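1/ OK so I spent most of February trying to eat lunch at home every day instead of buying it, and people keep asking how it went. Thread, because I can't be brief.

2/ Background: there's a sandwich counter in Andville called Le Goff and I was in there way too much. I added up a year of receipts and got $723. On sandwiches! Good sandwiches, but still.

3/ First thing I learned is that I hate making lunch at lunchtime. By noon I'm hungry and cranky and I'll eat crackers over the sink. So everything gets chopped the night before – onions, cucumbers, whatever's going soft in the drawer.

4/ Second thing: use one board. I used to drag out three and then had three to wash. A bamboo one with a handle is plenty for one person's lunch.

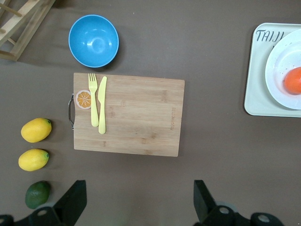

5/ Beans. I know, I know. But a pot of white beans on Sunday got me through to Wednesday lunch. Olive oil, lemon, a lot of black pepper, and something crunchy on top. If you only steal one idea from this thread make it that one.

6/ Things that did not work: cold pasta (gluey), egg salad past day 2 (no thank you), and a jar of Skendero pickled peppers so hot I had to go lie down.

7/ Cleaning up was the part I dreaded most. What helped was wiping the table down right after eating, before I sit back down and start scrolling. I keep a dark cloth folded out where I can reach it, so I don't have an excuse. 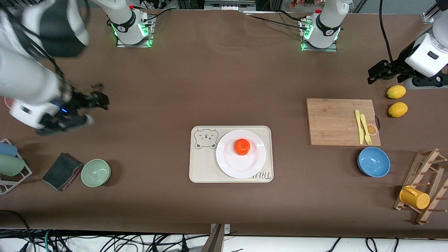 8/ Money, for those who asked: groceries went up around $160 over the first couple of months, mostly me buying fancy cheese. I still came out ahead by the end of summer, even with the cheese.

9/ I do still go to Le Goff. Every other Friday, turkey on rye, extra mustard. It tastes better now that it isn't my Tuesday too.

10/ Somebody asked about the bean recipe so I'll type it up tonight. You need a pound of dried beans, a bay leaf, half an onion and more salt than you think. Also if anyone has a dressing that isn't lemon, please send it, I'm getting tired of lemon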